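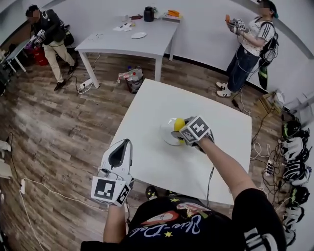
From: Calum Aitken
To: gripper-upkeep list
Date: 9 December 2022
Subject: Re: Marker cube loose on right-hand gripper

Iona MacRitchie wrote:
> Right-hand unit of pair 10 loses tracking when the jaws close on
> something round. Left unit is fine. I have re-run the calibration
> twice and the offset comes back different each time. Is it the
> camera or the cube? Also, can I swap the cube from the Stoldale
> spare without redoing everything?

Iona,

Check the cube before the camera. If the offset moves between two calibrations, something on the gripper is moving. Hold the body and twist the cube lightly by two opposite corners. Any play at all and the bracket screws need doing again.

Take both screws out, clean off the old threadlock, put a small drop of new on each and tighten by hand. Leave it overnight. Delyth had the same fault on a Gillies bracket and found a crack under the screw head, so look there as well.

The cable can also do it. If it hangs straight off the gripper it pulls on the bracket as the wrist turns. Clip it to the body and leave a loop long enough for full reach across the table - the clips are in the drawer marked Sutorden.

On the swap: yes, but the cube IDs are tied to the unit in the config, so change those first and then calibrate that hand again. The left one can stay as it is. Record 2000 frames with the jaws opening and closing slowly. I would not accept a run with more than 68 dropped.

Rostyslav has the current config. Ask him before editing, the copy on the share is old.

Calum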